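Nokby Shared Workcell Rules - Progress Report to the Adska Fund
Friday, January 10, 2025

Where we are

When the Fund agreed to pay for a set of working rules for two-armed tabletop cells, we promised a short document. The first draft ran to 52 rules. Operators at the Nokby site read it with great patience and went on doing what they had always done. The current draft has 10, and people have been heard quoting them, sometimes correctly.

Wrist cameras

Rule 4 caused the most argument. It says an operator must check every wrist view before a run and may not treat a live feed as a useful one. Hviid, our partner on the software side, wanted an automatic sharpness check. We tried it, and it objected to nearly everything, including views the operators were happy with. The rule now says that a close, blurred gray view is logged as "no usable detail" and left in the record. Deleting the dull ones made our logs look much better than our work.

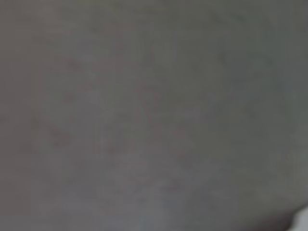
Arms, clearances and fruit

The clearance rule is settled. One arm works at a time, and the other holds above the table, empty and away from the objects, until the first has withdrawn. Objects go in a row with open table between them, which sounds obvious and took 3 meetings. Nundus asked us to define "open table" in writing. We have done so, and we would like those afternoons back.

Status lights are still open. The draft tells the operator to read the ring on the wrist before reaching in, but a green ring says nothing about what the other arm intends to do - so the wording needs to cover both arms. Grapes, a banana and a lavender bowl remain the standard layout for the trials.
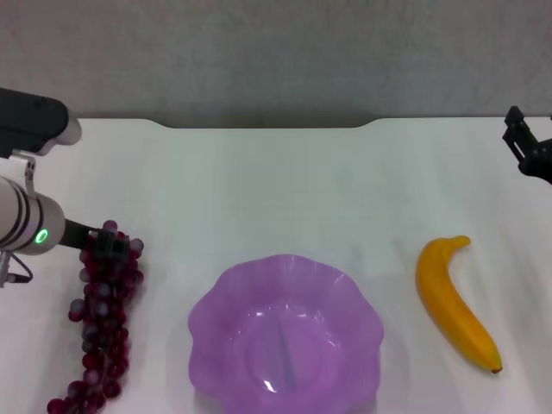 Next steps and money

We will send the revised light rule to Hviid and Nundus before the end of January. Spending is on plan, apart from printing. We have a good supply of the 52-rule version, should the Fund want any.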